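The Last Season of Doltmont

For six seasons the people of Navdale had put their children to bed early so they could watch Doltmont, and now the radio said there would be no seventh. Hefin took the news the way he took most things, which is to say he put the kettle on and forgot about it.
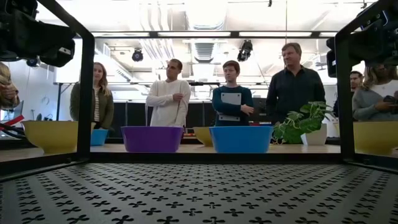
They can't just leave the doctor on that ferry, Chun-hung Tse wrote to the Navdale Gazette, and the editor, who had cried over the ferry herself, printed every word.

So a petition went around - up the hill, past the bakery and back down again - and it came home with 175 names on it, which was a good many for a town where people don't much like signing things.

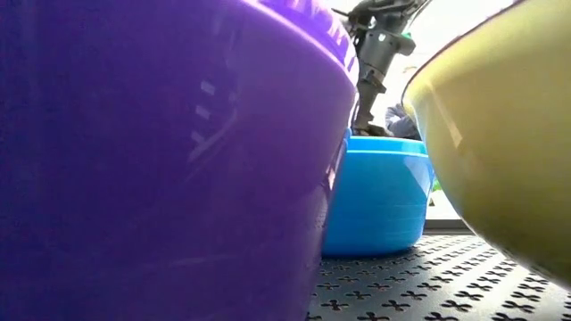 A Letter from Grarby

The studio at Grarby answered in March, on lovely thick paper. It was sorry, it said, and it was grateful, and would the town care to write the ending itself? Well! Hefin Dafis sat up 8 nights running with a pencil, bless him, and brought the doctor home on the morning tide, with her sister waiting on the dock in that awful green coat. 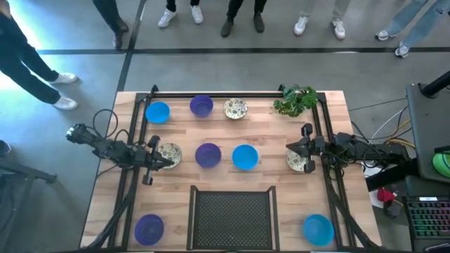
"Does she marry the lighthouse keeper?" Chun-hung asked, when the pages were read out at the library.

"She has supper with him," said Hefin, "and then we'll see."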